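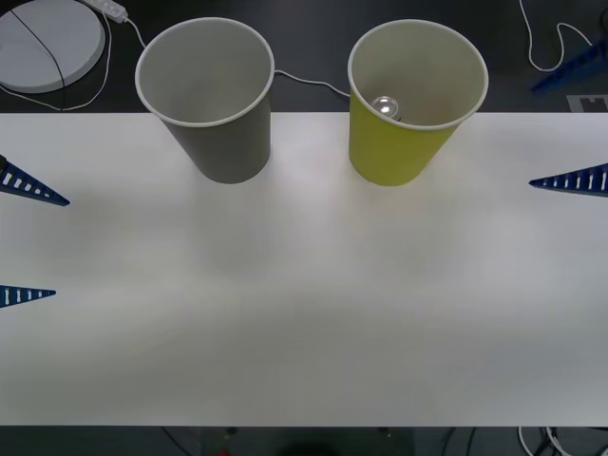
July 7, 2020, Donley bench. Spent nearly the whole evening on the left shoulder of the two-arm build, which has been drooping again, and I want to get it all down while I still remember which screw did what. The droop only shows when the arm is stretched out low over the table, so I parked both arms out at the sides with the fingers pointing in and left them there while I made tea and fed the dog. The cups are at the far side with a good wide gap of bare table between them, gray on the left and yellow-green on the right, with the little can down in the yellow-green one, and that gap turns out to be handy for judging droop by eye. I sight along the far edge of the table and compare the left fingers to the right. Not very scientific, Ayanda, I know, but I had the dial gauge out afterward too, so please read on before you write in the margin!

Shoulder

Took the cover off and found the clamp screw on the output side had backed out again. Same screw as in November, for anyone who wants to look back through the old pages. I had used the blue threadlocker that time and I'm fairly sure I didn't clean the oil off first, so that one is on me. Cleaned everything properly tonight, let it dry, fresh drop on the threads, and then tightened it in two goes with the arm supported on the box of Jelar boards (it happens to be just the right height – please don't tidy it away). With the arm held out, the gauge now shows 2 mm of sag at the fingertips. I'd love less. I can live with that for cups, but I don't think I can for anything with a tighter fit, and Maribeth is already talking about nesting boxes.

While the cover was off I looked at the wiring through the joint as well. The brown lead has a shiny spot where it rubs against the bracket. No copper showing yet. I wrapped it and put a bit of sleeve over the bracket edge, but it really wants a proper grommet and I've added one to the Chauhan order along with the spare bearings.

Homing

Homed the left arm 11 times, power cycled between each, and wrote down where it thought it was. Ten of them agreed nicely. The odd one was the very first, straight after the screw went in, and my guess is that things were still settling. If it happens again on a cold start I'll go back to suspecting the switch, which I have never liked. Right arm I left alone. It's been so well behaved since Maribeth redid the belt that I almost feel I should thank it.

Grip settings

The grip force in Clesura was still set to 200 from when we were picking up the wood blocks, and paper cups do not care for that at all. I flattened one before I thought to look (there are more in the drawer under the vise, help yourselves). Brought it down in steps and ended up at 44, where a cup comes up off the table without folding at the rim and doesn't slide when I blow on it, or tap it with a pencil. The number has no unit as far as I can tell, so treat it as good for this pair of fingers on this arm and nothing else. I saved it under "paper" and left "blocks" as it was.

One thing I do like very much about the slotted fingers is how they give a little when they meet something round. The old straight jaws touched a cup along one line and then the whole thing spun.

Wrist view

Ayanda asked for a look from the wrist, with an object close in, to settle our argument about whether the fingertips get in the way. I think we were both a bit right. Both fingers come up from the bottom, and they leave a nice open stretch of table between them, so there's plenty to aim with. The right one comes in so close to the rim of the yellow-green cup that it very nearly touches, and I'd have expected it to cover more than it does. The silver end of the can is perfectly clear inside, with a highlight on it that might upset the circle finder, and you get the red of the body too. The gray cup loses its far end off the top. I'd take a slightly wider lens if we ever find one that fits the mount, but I wouldn't redo the mount for it.

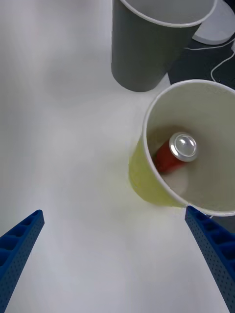
For Thursday

Check the clamp screw before switching anything on. I've put a paint line across the head and the casing, so a glance will do, and if the line is broken please leave it as you find it and text me.

Maribeth, could you run your gap routine with the new grip setting, slow speed to begin with? Left arm to the gray cup, right arm to the yellow-green, then both together if you're feeling brave.

The loose cables behind the table want tying back. I kept meaning to do it and kept picking up the gauge instead. The ties are in the coffee tin.

Ayanda, your hex driver is in my jacket pocket. I found it when I got to the car and it will come back with me, along with the good calipers.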